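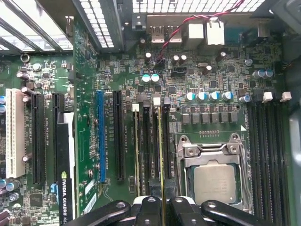

Before you speak at a Pidham council meeting about a dog ordinance, you have to find out what the ordinance says, and the agenda packet is where it hides. Download it the afternoon it goes up, while the link still works. Mine comes to over 1000 pages in a bad month, and looking for the leash rules in it is like looking for one small black connector on a motherboard with only a red and black wire to follow. Search for "animal," then "leash," then "nuisance," which is how the town usually refers to your dog.

## Get on the list

Fill in a speaker card for the **item number**, not for general comment. General comment comes last, sometimes at 11 at night, when the vote you came for is long over.

## Write your 2 minutes

1. Say where you live and which park you use. Fraser Field regulars, say Fraser Field.
2. Name the section you want changed and read out the wording you'd like instead.
3. Stop. The buzzer is loud and the clerk enjoys it.

Leave out your dog's biography. Every dog in Pidham is friendly, according to the public record.

## Afterward

Email the same text to the clerk before noon the next day so it goes in the file. If the item is continued, check whether the draft has changed; the Brisus Trail rules went from "voice control" to "six-foot leash" between readings, in a footnote.

Bring a sweater. Leave the dog at home, even the friendly one.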